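Search posts, people, tags
Go

Went to the Grerkau open day in Prostville on Sunday. Posting my notes as a thread because a few people at work asked what it was like and I would rather type it once.

Background for anyone new: I run a packing line at a mail-order parts place. We don't have robots. We have a tape machine that jams and a label printer. My manager forwarded the sign-up link and I had the day free.

Getting in was easy. You give a name at the front desk, they hand you a sticker and safety glasses, and you wait for the next group. They take 16 people at a time. I was in the second group of the morning. Parking is behind the Krishnan building, which is the older brick one. The sign for it is small and I drove past it twice.

8 replies

First stop was the machine shop. Mostly brackets, mounts and plates being cut for their own equipment. Loud. The guide had a headset mic but the speaker was clipped to her belt, so the back half of the group heard very little. If you go, stand near the front.

Second stop was the old palletizer. It's a big yellow arm behind a fence and it stacks cases. They have had it for years. It ran one full layer for us and then stopped on a light curtain fault because someone leaned in with a phone. They reset it and it went again. Took a couple of minutes. I liked seeing the reset more than the stacking, because that is the part I would have to do.

Third stop is the one I came for. They call the project Talia. It's a two-arm tabletop setup for handling small mixed items, the kind of stuff that doesn't come in neat rows. Boxes, loose parts, soft things, flat things.

Each demo runs on one bench cell with walls on the sides and back. You stand behind a tape line and look in. Groups get split in half for this one so everyone can see. Worth asking to be in the first half, since the second half waits in a hallway with no chairs.

897 likes
Share

What surprised me is how slow it is. I had only seen videos, and I guess those are sped up. A person on my line would do the same move in the time it takes the arm to line up. The engineer didn't hide that. He said speed comes later and right now they care about getting the move right on things the arms haven't handled before.

I asked how many tries they do before they call something working. He said they run sets of 100 and write down every miss, including the dumb ones like a cable catching. He had the sheet on a clipboard. Handwritten. I found that reassuring for some reason.

Somebody asked about gripping. They use plain two-finger grippers for most of this. He said people always expect a hand. A hand has more joints, costs more and breaks more, and for boxes and small blocks two fingers get you a long way. For bags he said they are still trying things.

Somebody else asked why two arms. His answer was that a lot of jobs need one side to hold while the other side does the work. Think about opening a carton. Try it with one hand behind your back and you'll see the point. I tried it at home with a cereal box and it slid right off the counter.

My own question was about tape. On our line the tape is the worst part, both putting it on and cutting it off. He said they don't do tape yet. Fair enough.

Reply
Share

A kid in our group asked what happens if you put your hand in. The engineer showed the stop button and said the arms are limited in how hard they can push, and that you still don't put your hand in. Good answer. The kid asked to press the button. They let him, on the next cell over, which was powered down.

There was one miss while we watched. One arm closed on nothing, backed off and tried again from a bit higher. Second try was fine. They wrote it on the sheet. The whole room got quiet for it, like watching somebody parallel park.

Things I wrote down that matter for my own job:
- they keep the work surface dark and plain so items show up well
- cables get routed along the arm with slack left in at the joints
- trays have a raised edge so flat stuff stays put
- the power and signal wiring goes in slotted duct, same stuff we have in our panel

That last one made me feel better about our panel.

The cost question came up, of course. They wouldn't give a number. They said it depends on the cell and the job, and that they aren't selling Talia to anyone this year. If you go hoping to get a quote you'll be disappointed. There is a sales table by the door for the palletizers, with brochures and a bowl of mints.

Coffee was free and not bad. Sandwiches ran out before noon. Bathroom is back through the machine shop, so keep your glasses on.

Would I go again? Yes. I'd go to the afternoon session, when they let you stay at the bench longer. The morning groups were on a timer and we got moved along in the middle of a question about lighting.

To answer the one I keep getting: no, I don't think it takes my job next year. The setup I saw handles one small table of things with an engineer standing next to it. I could see it doing our returns sorting at some point. Returns is the job we can never keep people in anyway.

16 comments
Share

Someone asked if they run these often. The guide said the next one is in February, same building, sign-up on their page when it opens. They don't do walk-ins. Two people got turned away at the desk while I was in line.

Also asked: yes, you can take pictures of the cells, no flash. No pictures in the machine shop. Last post has mine from the bench.
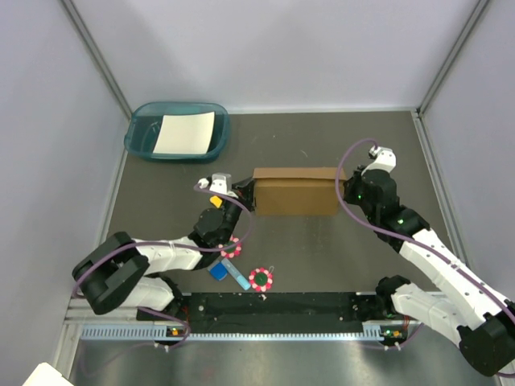 AUTOMATION / Shop visits

Talia bench, with the left gripper up against the end of a closed cardboard box and the right one near the other end. Purple cables are the ones I meant about leaving slack, look at the size of the loops. Teal tray at the back has a flat white sheet in it. The toy flowers and little blocks near the front are the sort of small stuff I was talking about. I'll answer questions tonight after my shift.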